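December, late, kitchen table

So I survived my first term at Kolstead! I keep wanting to write that in capitals. Grades went up on the portal at 4 p.m. and I looked at them through my fingers like it was a horror movie, and I passed everything, even Statistics, which I had already buried and mourned and told my mother about.

Annapurna got hers a minute before me and screamed so loud that the girl across the hall came over to check on us. She has the best marks on our floor by a mile (she would, she does the reading before the lecture, who does that) and she still spent all of last week telling me she was going to fail Education Policy. I have stopped believing her about anything to do with exams.

The policy class was the one I loved, though. Professor Farías gave us back the long essay this morning, the one on small colleges in towns that are losing people, and mine has a whole paragraph in green ink at the bottom. She says my part on Dornum is "alive" and the rest is "obedient." I was a bit hurt for an hour or so and then I reread it and yes, fine, the rest is obedient. I wrote 1,875 words and I think I meant maybe half of them. She wants me to take her seminar in the spring. There are only 19 places and second-years get first pick, but she told me to put my name down anyway and to come and see her if the system kicks me out.

I haven't told Dad, because the seminar clashes with the accounting course and the accounting course is the one he rings up to ask about. That's a January problem.

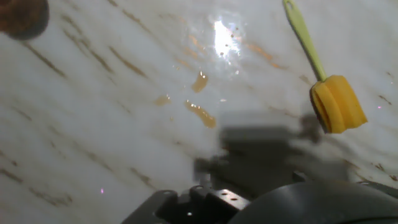
Amber spots on the marble

What else. The Pereyra Hall thing is finally settled. They are closing the library there at ten over the winter and not at eight like they threatened, so Wissam's petition did some good after all. He went around with that clipboard for three weeks in the freezing cold and was so polite to everybody, even the guys who signed as cartoon characters. At the open meeting he stood up and read out what the night students had written to him, people who work till six and only get there at seven, and the dean put her pen down and just listened. I got goosebumps. I also got a parking ticket, but that was my own fault.

I said I'd help him with the newsletter next term. I don't know why I say these things. It's all done on Plurker now, which logs me out every time I look away from it, and last time I lost a whole write-up of the careers fair and had to do it again from memory (badly - I left out the nursing table completely and had to go and say sorry to them).

Oh, and Leandro is transferring. He told us at lunch, very casual, in between bites. He got into the engineering program he wanted and he starts there right after the break. I'm happy for him, I really am, but our study group was only ever any good on account of him making us sit down and start. Catalina says she'll be the one who bosses us now. Catalina was late to her own birthday. We'll see.

I still have to strip the bed, return two library books and find the other boot before my ride comes in the morning. Room 32 looks like somebody turned it upside down and shook it. Annapurna is already packed, of course, and is sitting on her suitcase eating crackers and reading me the spring timetable out loud. There's a 7:45 a.m. lab on it with my name next to it. I've asked her to stop reading.

Boot found, by the way. It was under the radiator.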